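4.2 Handheld gripper comparison

The second set of trials compared two jaw designs on soft goods. Both were mounted on the same handheld body, so that differences in the results could be put down to the jaw and its closing profile and not to the weight or balance of the tool. The first design, supplied by Dostell, has flat parallel fingers with a molded tread. The second, which we refer to as the Mrema jaw, has a shorter finger that flexes at the tip when it meets a hard surface. In each trial the operator held one unit in each hand, and both units carried the same jaw type.

Thin fabric lying flat is a difficult case for either design. The finger has to reach the tabletop before it closes, and a rigid finger that reaches it too early tends to slide or lift the opposite edge of the tool. Socks were chosen because they present two or more layers at most grasp points, and because a grasp that catches only the top layer is easy to recognize on playback. Items were laid flat at the start of each trial and were replaced if the fabric had stretched.

Tool pose was recovered from the plate fixed to the top of each gripper, and jaw opening was read from the encoder over the cable. We had planned to run the units without cables, but the wireless link dropped samples when both were active – a fault we traced to the Dridow receiver and did not correct in time for this study. The cables leave from the back of the body. Operators reported that they noticed the drag when crossing hands and seldom otherwise.

Each operator completed 60 trials per jaw type, with the order of the two types alternated between operators. Eight operators took part. A trial was counted as a success if the item was lifted clear of the table by both grippers and set down again without being dropped. Trials with a tracking gap were removed before scoring. The controller was the Jiduneck unit described in Section 3, with its force limit left unchanged for both jaws.

Figure 4 shows the two-handed approach used with a pair of socks on the table. Operators were told to bring the jaws in from opposite sides and to work on one sock at a time. They were free to choose the grasp points, and most settled on the toe and the cuff within the first few trials.

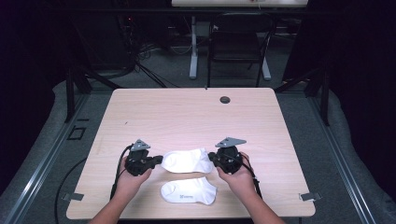
Figure 4. Handheld grippers, one in each hand, with their jaws facing each other across the upper of two white socks.

4.3 Scoring and excluded trials

Success was scored from the recordings after all sessions had ended. The scorer was not told which jaw type was in use, although the shape of the fingertip could be made out in many of the close views – a limit on the blinding that we were unable to remove.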